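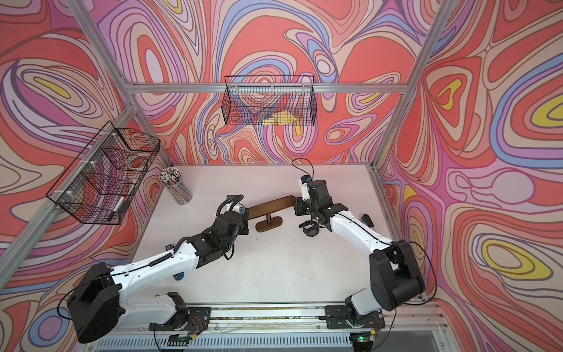

Gidey had already told them in the comments that a set menu with no choices is fine as long as the price says what's in it, and that the wine should be asked about separately. The full post is below, moved over from the general board.

Set menu deposit, village restaurant, what is normal?

Posted by Kakutska in Eating Out, March

We have a table booked at a small restaurant for my parents' anniversary, twelve of us in all. They do one set dinner for groups, five courses, and the total comes to 882 pounds before drinks. They want 600 of that up front, and the email says it can't be refunded within three weeks of the date.

When we booked by phone the menu had a crab starter, a piece of beef and a lemon tart. The menu that came with the deposit request has celeriac soup, pork belly and a rice pudding with prunes. My mother doesn't eat pork. I rang and was told the chef changes things with the season and that she could have the vegetarian main, which is a stuffed onion.

I have not paid yet. Is a deposit that size usual for a group? Can I ask them to go back to the first menu, or at least offer a second meat or fish? The place is on the road out of Darkthorpe and there isn't much else nearby that can seat twelve, so I would like to keep the booking if I can.

Gidey
Accepted by the poster

I ran the front of house in a place with 34 seats for nine years, so this is from the other side of the desk.

The deposit is high. We took a quarter for parties over eight and the rest on the night. Two thirds is more than I would pay without asking. Write back and offer less, and ask for the cut-off for refunds to be two weeks. Small places will often agree to this if you are polite and give them firm numbers early, as what they are afraid of is twelve people turning into seven.

On the menu, you haven't paid, so you can still say what you want. Don't ask for the whole first menu back. Crab and beef cost a lot more than soup and pork, and they may have worked the price out again. Ask for one change: a fish or chicken main for your mother, named in writing. Any kitchen that can do pork belly for eleven can do a piece of hake for one. A stuffed onion is a poor offer for a guest of honour.

Also ask these before you send money:

Is service included in the 882 or added after?
Can the menu change again once the deposit is paid?
What happens if one person drops out ill on the day?
Is bread extra? It was 108 pounds extra at a lunch I went to last year, with the butter.

Get the answers by email. If they only want to talk on the phone, send them a short note afterwards saying what was agreed.

Ullell

Five courses is too many for older people anyway. Ask for three. We did that for my uncle's eightieth and the bill came down to 566 for nearly the same number, and people still left half the pudding.

I like rice pudding but not with prunes.

darkthorpe_dan2

Don't know about the deposit but I've eaten there twice. The soup was thin both times and came in one of those wide bowls so it was cold by the third spoonful. The pork was very good, crackling and all. Parking is bad after seven, so get the grandparents dropped at the door.

Kakutska

Thanks all. I wrote this morning and asked for sea trout for Mum, which they have agreed to, and the deposit is down to 300. They won't budge on the soup. Service is not included. I'm still waiting to hear about the bread.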